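Tips for Getting Good Laundry Folding Out of the Movbridge Hand-Held Gripper Kit

Posted in Workshop and Laundry Tips, Geltville

The Movbridge kit is a two-finger gripper on a handle, sold by Lecomte as a rental or outright. You hold it, you do a chore with it, and the recordings are used to train an arm to do the same chore. I rented one in August for $266 a month to see if it could help set up a folding arm at a small linen service in Dastside. The price to buy is $486 without the arm. These notes are about the folding part, which is where most of my time went.

Set up the table first

Use a table larger than you think you need. An adult T-shirt takes up a lot of room once the sleeves are out, and you want space on every side for the tool and your forearm. Clear off tape, scissors and coffee cups. Wipe the surface down and let it dry.

A plain, light-colored top works best for anything medium or dark. White towels and pillowcases on a light table are hard to pick out in the recordings, so for those I put down a dark cotton sheet and clamped it at the corners. An unclamped sheet comes up with the towel.

Set the height so your elbow is bent a little when the fingertips touch the table. Mine was too low for the first 2 days and my wrist let me know. Folding legs on blocks are fine if the table does not rock.

Start with shirts that have some weight

Thin rayon and slippery athletic shirts are a poor choice for learning. Ordinary cotton T-shirts are forgiving, and you can pinch them nearly anywhere. Wash new ones a couple of times before using them, as store creases make the fabric stand up in places where a worn shirt would lie flat.

Skip the dryer sheets. They leave a coating that makes cotton slide out of the fingertips. If a batch has already been through with them, run it again with no sheet and no softener.

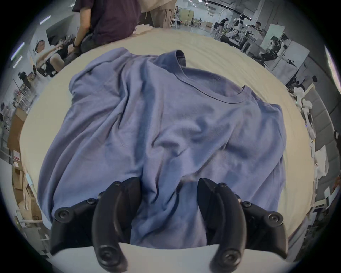
Picking up the first fold is the step that decides how the rest goes. Close the fingers slowly and take a small ridge of fabric, with the tips almost together before you lift. On a crumpled T-shirt there are ridges all through the body, and any of them will give you a grip, but a pinch low in the middle of the wrinkles only moves the shirt. It does not open it. Look for the ribbed collar before you do anything else. The band makes a darker line that is easy to find even in a heap, and once you know where it is you can work out the shoulders. After that, let go, move to a shoulder seam, pinch there and draw the shirt toward you until the body lies flat.

Take one layer or take both, but decide before you close. A pinch that catches the front of the shirt and misses the back will twist it when you pull. For spreading I take one layer near a seam. For folding I take both, close to the edge.

Fold order for T-shirts

1. Lay the shirt face down with the collar away from you.
2. Bring one side in to the middle, sleeve included.
3. Fold the sleeve back on itself so it does not stick out.
4. Do the same on the other side.
5. Bring the hem up to the collar, then fold once more.

Keep to the same order every time. If you start on the left for one shirt and on the right for the next, the arm gets mixed instructions and tends to stop halfway. The kit manual mentions this on one line and I read past it.

Smoothing between folds is worth the extra seconds. Close the fingers all the way and use the outer curve, laid almost flat, to push wrinkles toward the nearest edge. Do not use the tips. They dig in and drag the fold out of line.

Looking after the gripper

Lint is the main problem. It collects around the pivots at the bottom of the fingers, and after a long session with towels the close gets stiff. I clean mine with a dry paintbrush at the end of each session. Do not use oil, which ends up on the laundry. Compressed air works too, but point it away from the handle.

Check the finger screws every 3 sessions. One of mine had backed out a quarter turn and the tips no longer met, so thin hems slipped through. Snug is enough. Wipe the tips with a damp cloth if cotton starts to slide, and replace the pads when they look shiny. Spare pads come in the box.

What the kit does well and badly

T-shirts, dish towels and pillowcases went well. Washcloths were the easiest of all. Fitted sheets I gave up on. Button shirts can be done, but the collar needs a second hand to hold it, and the kit only covers one unless you rent a second unit.

The handle is comfortable for half an hour. After that I would take a break, and smaller hands may want one sooner. The trigger spring is stiff and Lecomte does not sell a lighter one.

The monthly rental makes sense if you have one or two items to teach and the laundry ready to go. Buy it if you expect to add new items through the year. Either way, order the spare pads early. Mine took longer to reach Geltville than the kit did.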